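Let People Write Their Own Obituaries

August 14, 2019

The Kevholm paper charges by the line for a death notice, so most families keep it short. A name, two dates, who is left behind, where to send flowers. I have read these notices every morning for 20 years and could not tell you much about anyone in them.

I think more of us should write our own while we are well. It takes an evening. You know which job you liked and which you put up with, and you know how your middle name is spelt. A daughter on the telephone to Stuven, the undertakers, the day after a death may know neither.

The cloth on the table

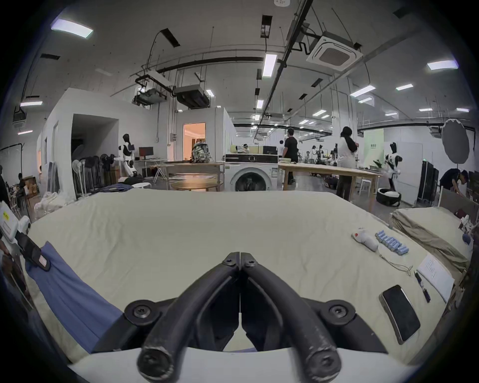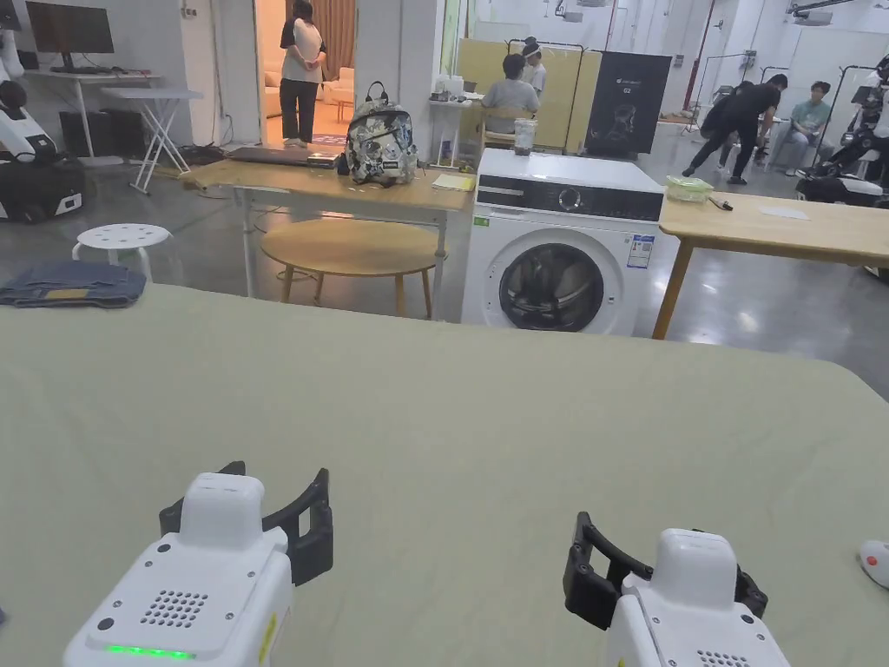

What to leave out

The old form lists every relative in order of rank, and this causes more rows than the will. I would name the people you lived with and leave it there. I would also drop "passed away peacefully" unless somebody was in the room to say so.

Length matters less than it did. Dridine puts notices online at no charge by the word, and the chapel at Tam will print a full page in the order of service. My own draft runs to 3 paragraphs. I wrote it in April and have changed it once, to take out a cricket score.

Some people find the idea morbid. I can see why, but we make wills and pay into funeral plans without anyone objecting. A page of plain facts in the same drawer is a smaller thing to ask. Put the date on it, sign it, and tell one person where it is kept.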